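Packing Order and Bag Shape in a Small Snack Delivery
Project report, Diltside College, Introduction to Packaging

Background

The student store at Diltside hands out snack orders in cloth tote bags. Chips and other puffed snacks come in bags that are mostly air, and they take up room long before the tote gets heavy. Our group wanted to know whether the order of packing changes how many orders come back with a complaint about crushed food.

Method

We packed 80 totes over nine afternoons in July. Half were packed with the large snack bags first and the small items on top. The other half were packed the opposite way. Every tote was the same plain cloth type, bought from Koster, with no stiff base. Each one was carried up two flights of stairs and set down on a counter. We then opened the snack bags and weighed the broken pieces. The budget was 400 dollars and we spent over half of it on snacks.

Results

Totes with the large bags on top had less breakage. The difference was clear for chips and small for crackers. Large bags placed first also kept the small items from settling, and the totes leaned to one side when set down.
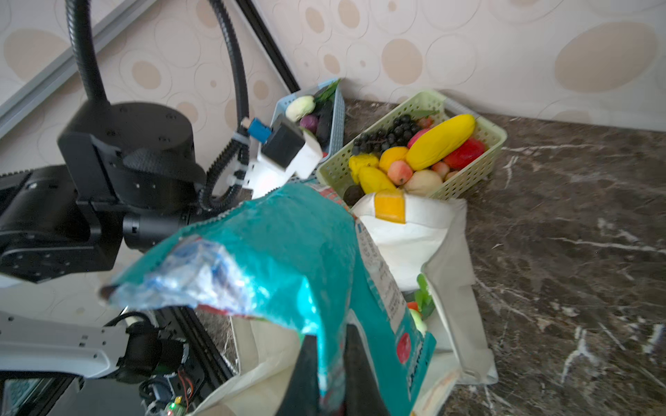

A cloth tote does not hold its own shape, so the person packing needs one hand for the opening and one for the snack bag. Large bags went in more easily when they were tilted and put in corner first. Pushing them in flat folded the top of the tote inward.

We had planned to compare the Koster totes with a Drarorier box that has rigid sides, but the boxes came too late. The next group should start with those and weigh the crumbs on a better scale. Ours, a Kornix kitchen model with a limit of 3,000 grams, was not precise enough for the cracker samples.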